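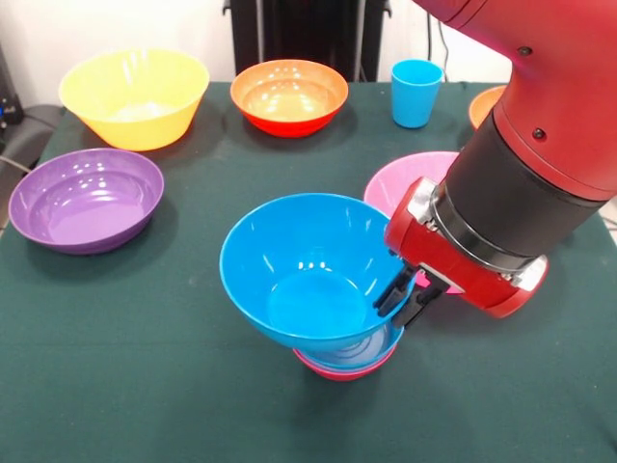

Sallden Prelum 2 review: a small preamp that made me like my own records again

I'll admit I bought the Prelum 2 in a bit of a sulk. I'd been recording vocals and acoustic guitar at home straight into a cheap interface for years, and everything I made had the same flat, slightly papery sound. A friend lent me an Okafor channel strip over the summer, I fell in love with it, and then I had to give it back. So off I went looking for something I could afford.

The Prelum 2 is a two-channel mic preamp with a proper transformer on the input and a big silly knob for drive. It cost me £590, which made me wince, and you'll need another £200 for the rack ears and power supply if you want it in a rack like a grown-up. Mine sits on top of a chest of drawers and seems perfectly happy there.

What does it sound like?

Thick, in a nice way! With the drive at nothing it's cleaner than I expected, and voices just sit a bit further forward without getting spitty. Push it up to 7 and you start hearing a sort of grain around the low mids that makes a strummed guitar sound as if it's on a seventies country record. I did a whole evening of nothing but open G chords, grinning like an idiot. Past that point it goes fuzzy quite quickly, and I've only used it there on a tambourine and one very angry backing vocal.

Bass through the DI input is lovely too - round, a bit sleepy, no clank. I can't say the same for my electric piano, which came out dull whatever I tried, and in the end I went back to plugging it into the interface.

The annoying bits

The gain knobs are stepped, and the steps are too big. With a quiet singer I always seem to want the spot halfway between two clicks, so I end up fiddling with the output trim, and that's a tiny pot on the back panel. Why on the back? I have to turn my phone torch on to see it.

There's a faint hum on channel two if the power supply is anywhere near the left side of the case. Moving it cured mine completely, but it took me most of a rainy afternoon in August to work that out, and the manual (a single folded sheet) has nothing to say on the subject. Oh, and the phantom power light is blue and bright enough to read by. I've put a bit of tape over it.

Compared with the Pralance

Lots of people will be choosing between this and the Pralance, so I borrowed one for a weekend. The Pralance is quieter and has finer gain control, and if you record choirs or string players I'd get that and not look back. For songs with a voice and a guitar and not much else, I kept picking the Sallden takes when I listened back without checking which was which.

I'm keeping it. I've already redone three old demos and I'm eyeing up a fourth.

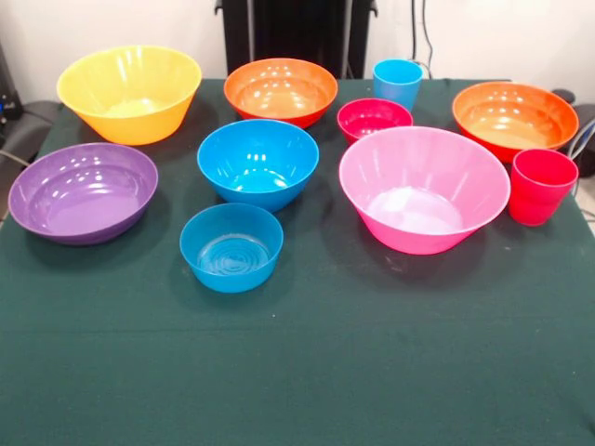

Zlata Pylypenko wrote in to say that her Prelum had the same hum on channel two, and that a balanced cable to the interface got rid of it without moving the supply at all. She uses hers mostly on fiddle, with the drive barely open, and reckons it tames the scratchy top end better than any EQ she's tried. She's with me on the blue light.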